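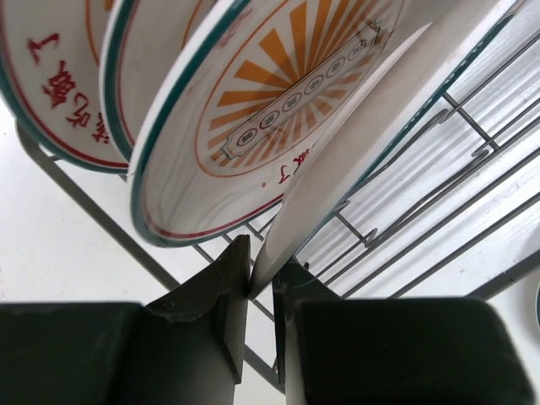

Three Evenings a Week at the Long Table: A Talk With the Cook Behind the Junis Recipe Exchange

Jul 9, 2022

The Junis recipe exchange began as a shared notebook on a shelf in a bakery in Ferkport. Today it is a blog with a monthly link party, a supper for the neighbors, and a collection of recipes that other people send in from their own kitchens. The woman who runs it asked me not to print her name. She says that the recipes have names already and this is enough. We met in the back room of the bakery, where she was waiting for a dough to rise, and we talked until it was ready, and then a little more.

I asked her first how the notebook became a blog.

"The notebook was full," she said. "It was a very simple problem. People wrote on the cover, they wrote on the inside of the cover, and then somebody put in a loose page about pickled beans and it fell out and we lost it. I was upset about these beans for a long time. So my daughter made me a page on the internet and I typed everything from the notebook. It took me the whole of February, because I type with one hand and with the other hand I hold the notebook open."

She counted 216 recipes in that first notebook. Some of them were the same recipe written by different people, and she kept all of them. There are, for example, several potato soups. One has caraway, one has sour cream, and one has only potatoes, onion, salt and water, with a note that says "do not improve."

"I made this last one many times," she said. "I tried to improve it, of course. With bacon it becomes another soup. It is a good soup, but it is another one."

The link party came later. Once a month she opens a list on the blog, and anybody who has a cooking page can add a recipe to it. The visitors are asked to try at least one dish which is not their own and to leave a comment for the person who sent it. In the beginning she received very few links, and most were from people she knew in Ferkport and in Parsons, the next town. Now she has nearly 300 regular readers, and she reads every recipe herself before the list is closed.

I wanted to know what she looks for when she chooses the featured ones.

"I look at the quantities," she said. "If a person writes 'flour, as needed,' I like the person but I cannot feature the recipe. Somebody will make it for the first time, with guests coming, and how should she know how much is needed? I write back and ask. Usually they answer that they never measured it. Then I say, please measure it one time for me."

Do they do it?

"Most of them. One lady measured it in a coffee cup and sent me the size of the cup. We worked it out."

She is less strict about photographs. Many people apologize to her that their pictures are dark, or that the pie is already half eaten. She tells them that she can read a recipe without a picture, and that her own grandmother had never seen a photograph of any dish she cooked.

Our conversation went then to the supper, which for many people in Ferkport is the better known part. It happens three evenings a week in the summer at the long table behind the bakery, and it is built from the recipes of the exchange. There is one main dish, one salad, and something sweet. You come, you eat, you pay what is written on the card, and if you want, you take home a copy of the recipe.

"In the first summer I wanted to do too much," she said. "I had a different menu each evening and I was cooking from the early morning. By the end of the season I did not want to see an onion. Now the menu stays the same for the whole week, and the people who come on the third evening get the best food, because by then I know what I am doing."

The menu in the week of my visit was braised chicken with plums, a cucumber salad with dill, and a semolina cake soaked in lemon syrup. The chicken recipe came through the link party from a reader in Salivon. I asked if she had changed anything.

"Two things. She uses fresh plums at the end and I use dried plums at the beginning, because fresh ones are not good here yet. And I take the skin of the chicken very dark before any liquid goes in the pot. I wrote to her about it and she wrote back a long letter. She does not agree about the skin." She laughed. "She says that it becomes soft anyway, so why do I stand there so long. But the taste goes into the sauce. We will continue this discussion, I think."

For readers who would like to try it, she gave me the method as she does it at home, for a family and not for the long table. You need 8 chicken thighs with the skin, 2 large onions cut in half rings, a good handful of dried plums, 3 cloves of garlic, a glass of dry white wine, the same amount of stock, a bay leaf, and a spoon of mustard.

I reminded her, carefully, of what she had said about quantities. She thought for a moment.

"You are right. Twenty dried plums. A glass is 200 milliliters. The spoon is a tablespoon."

Salt the thighs one hour before. Put them with the skin down in a cold, heavy pot without oil, turn on medium heat, and leave them alone until the skin is deep brown and comes off the bottom without pulling. Take them out. Cook the onions slowly in the fat with a pinch of salt until they are soft and yellow, then add the garlic and the mustard and stir for one minute. Pour in the wine and let it boil down by half. Add the stock, the plums and the bay leaf, put the chicken back with the skin up, and keep the liquid under the skin. It goes in the oven without a lid at 350 degrees for 45 minutes.

"And then it rests," she said. "People always forget this. Ten minutes on the counter. You can make the salad in this time."

The cucumber salad she considers too simple to explain, but she explained it. The cucumbers are sliced thin, salted, left in a sieve and pressed by hand. The dressing is vinegar, sugar and a lot of dill - more than seems reasonable, in her words. There is no oil in it.

I asked about mistakes, because in my opinion cooking blogs do not write about them enough. She had one ready. Last year she published a recipe for walnut bread in which she had typed tablespoons of salt where it should have been teaspoons. Before she noticed it, several readers had already baked it.

"One gentleman wrote to me that the bread was 'quite savory.' So polite! I corrected it the same hour and I wrote to everyone who had left a comment. Since then I read each recipe aloud before I publish it. If you say '3 tablespoons of salt' with your voice, you hear that something is wrong."

What comes next for the exchange? A printed book has been proposed to her more than once. She is not against it, but she does not want to choose which potato soup goes in. She would also like to have a page for preserves before the end of the summer, when everyone has too many tomatoes and not enough jars. The next link party will have fruit desserts as its theme, and cakes, dumplings and cold soups are all welcome.

Before I left I asked if anyone had ever sent her the lost recipe for the pickled beans.

"I have received many pickled beans," she said. "Some very good. With horseradish, with mustard seed, one with cherry leaves. But the one from the loose page had something sweet in it, and I think it was apple juice, and nobody has written to me with apple juice." She got up to look at the dough. "If somebody from your readers knows it, they can leave it at the counter, or put it in the list. And with the quantities, please."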